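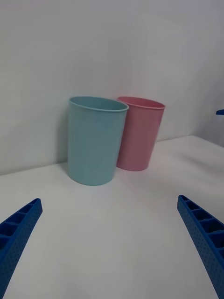
Haziq Hutapea wanted it put at the top of this checklist that Prosden calls the kit "ready to run on delivery," and that he would not sign for that phrase. He would sign for "ready to bolt down." His remarks are marked HH below. The rest are mine.

Pre-purchase safety check, Prosden tabletop gripper kit
Site: Priltmont, second bench
Checked: 9/26/25
Seller: Erdem

1. Mounting and bench
Base plate tight, no rock when pushed by hand: PASS
Reach envelope marked on bench: FAIL
Comment: The manual says to mark it and then gives no template. Erdem says one is coming. We were told the same thing in January.

2. Emergency stop
Stop button within arm's length of operator: PASS
Arm holds position after stop: PASS WITH COMMENT
Comment: It holds, then sags a little at full stretch. The sales sheet says "no drift."
HH: Ask them what load they had on it when they wrote that.

3. Gripper fingers
Both fingers seated, screws marked with paint pen: PASS
Ribs free of splits: PASS
Dotted side walls free of tears: PASS
Comment: The blue ribbed fingers are the best part of the kit. The open cells will collect crumbs and dust – add them to the weekly wipe-down. Erdem claims up to 1,000 hours per pair. No test report was supplied, so I am writing "unknown" under service life.

4. Pinch points
Guard over wrist joint: FAIL
Warning label at wrist: FAIL
Comment: Label was in the box, still on its backing sheet. Guard is sold separately.

5. Trial task: plastic cups, one light blue and one pink, on white table
Fingers fully open before approach: PASS
Cups standing close together, rims nearly touching: allowed by manual, page 133
Grip force limit set before trial: PASS
Comment: Cups are a kind choice of object. Our Clarelley line handles glass jars with lids, and I don't accept a tumbler as a stand-in. Repeat with jars before anyone talks about price.
HH: Pale cups, white table, white wall. Try it on our brown bench too.

6. Cables
Strain relief fitted: PASS
Slack clear of moving joints: FAIL
Comment: Retied during the visit. The clips supplied are too small for the bundle.

7. Paperwork
Risk assessment supplied: FAIL
Service plan terms supplied: PASS WITH COMMENT
Comment: The plan is $300 a month and leaves out fingers, cables and travel – I can't tell what it leaves in.

Result: HOLD. Items 1, 4, 6 and 7 to be closed by Erdem in writing.
HH: And item 5, with jars.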